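Stelport Home & Household Help
Laundry and fabrics

Pale sofa covers gone patchy after washing, is it the water or me?

Posted by Diệp Phùng
Viewed 2,644 times

We have a three-seater with loose covers in a pale blue-grey woven cotton. The label says 40 degrees, no tumble drying, iron while damp. I bought the set in February and washed them for the first time at the weekend, with an ordinary powder and a half cup of soda crystals because the seat covers had got greasy along the front.

They have come out clean but uneven. The two seat covers are the worst. There are paler areas, mostly long ones, that seem to follow the folds they had in the drum. You notice them in daylight from the window side and hardly at all with the lamp on. The fabric also feels stiffer than before, and the zip on the big back cushion will now only close if I kneel on it.

One of the covers, laid out:

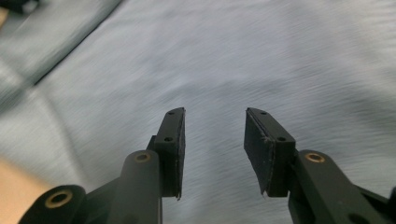 Pale blue-grey cover fabric

I dried them over the banister and two airers, which took until Monday evening. I have not ironed anything yet. I don't want to put them through again if that is going to make it worse, and a replacement set is 373, so I would like to get this one right.

What I would like to know is whether the patches are colour that has gone for good or something left in the cloth. Also whether there is any way of getting the back cushion cover to its old size. Our water is hard, if that matters. The kettle furs up in a fortnight.

Tâm Thân
Member, 531 posts

I can't tell you much about patches from a photo, but from what you describe I would start with residue. Hard water, powder, soda crystals and a full drum will often leave something behind in a heavy weave, and stiffness goes with that. Lost colour on its own would not normally make the cloth stiff.

Test before you do anything to the whole cover. Pick a bit inside the zip placket or on the underside where there is a pale area. Dab it with clean warm water on a white cloth, press, and see if the water that comes out feels slippery or looks cloudy. Let it dry fully and compare it with the cloth next to it. If the pale part has gone darker and softer, it is residue and you can rinse it out.

If so:

Run the covers through a rinse cycle with no powder at all, two at a time at most. They need room to move. Three seat covers and the back in one load is too much for a 7 kilo machine, even if the dry weight says it fits, as the cloth soaks up a lot and then sits in a lump.

Rinse again if the water still looks soapy through the door.

Use a short, slow spin. Take them out straight away and shake each one hard by the corners.

Next time use liquid and leave out the soda crystals. For the greasy front edge, rub in a little washing-up liquid by hand, leave it for a quarter of an hour, and rinse that part under the tap before it goes in the machine. Try this on a hidden bit first as well.

If your test spot dries exactly as pale as it was, then I'm afraid it probably is colour and there is no putting it back. You could turn the seat cushions over so the better side shows.

On the zip, cotton covers usually give a bit. Put the cover back on while it is still slightly damp, corners first, pushing the cushion right down into the two far corners before you pull the zip. Leave the cushion standing on its edge near an open window until it is dry. Don't do this with a feather filling — it will take days and start to smell.

Behrouz Rahimi

just dye them. did ours navy, looks fine

Impi Juntunen
Member

I agree with Tâm Thân about rinsing first. Two things to add.

Iron them before you judge the colour. A woven cover that has dried in creases catches the light differently along every fold, and that can look like fading when it isn't. Iron on the wrong side, with the cloth damp, along the length of the weave. Going across it, or at a slant, pulls the cover out of shape and you end up with piping that twists. I did this with a set of Tistel covers and the front seam has never sat straight since.

The other thing is the drying. Over a banister the weight hangs from one line and you get a ridge there. If you have a bed free, put a dry sheet down and lay the cover flat on it, then turn it after a few hours.

I would not dye them. Polyester thread won't take cotton dye, so the stitching can stay pale, and the zip tape too.

Diệp Phùng

Thank you. I did the test spot inside the placket of one seat cover. The water came out cloudy and it has dried softer and a bit darker than the cloth beside it, so I will rinse them two at a time and iron on the wrong side. The cushion filling is foam, so I will try the damp fitting on the back one.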